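Ticket 129, Fuldale serviced rooms
Subject: Bedside phone, no dial tone, Room 7
Opened: 25/08/2022
Status: reopened

Second go at this one. The last tech closed it as "handset fault, replaced" and I don't buy it. Guest in 7 reported the same dead line two nights after the new phone went in. Either Bangate shipped us a second dud or the handset was never the trouble.

Started at the wall. Two plates side by side above the baseboard, grey cable plugged into the left one.

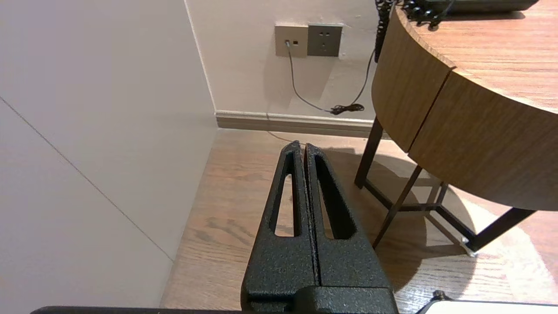
Reseated the plug at the jack. No change. Swapped in a known good line cord from Room 2 and got a tone for nearly a minute, then a crackle, then nothing. That doesn't sound like a handset to me.

The notes also blame the side table for "pinching the cord". Pulled it forward and had a look at the legs and the bars under the drum. I couldn't find a mark on the cord anywhere. Pushed it back to the wall and jiggled it. Same crackle either way.

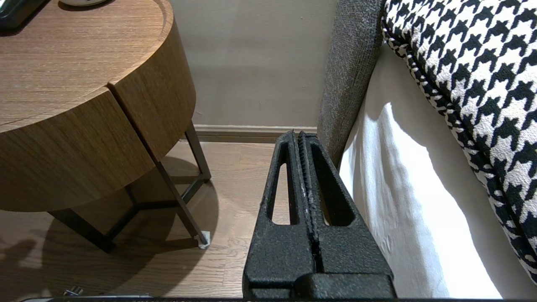

Ornella Bassi: We had this in October with the Barros units. Everyone swore it was the table then too. Have you tried the line at the riser? I'd want a reading there before anybody orders another phone.

Fair enough. Riser reads clean on pair 73, so the fault sits between there and the jack.

Reception then suggested the white gadgets on the bedside table were causing interference. I doubt it, but took them off one at a time and listened for the crackle. It didn't budge. 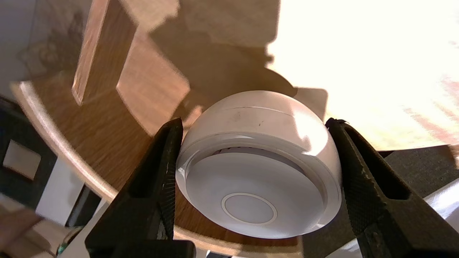
White domed unit, underside.

Everything goes back on the round table the way housekeeping likes it, phone at the back left by the wall. 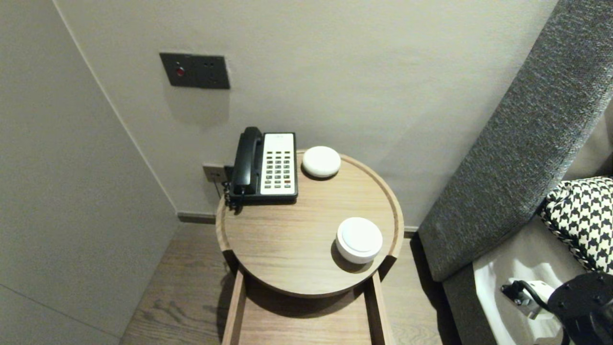 I've asked Ivix to quote on a new jack and a fresh run to the riser. Their first answer was to try another handset. Declined. Leaving the ticket open until I get a tone that lasts a whole night, and please don't close it on the strength of one test call.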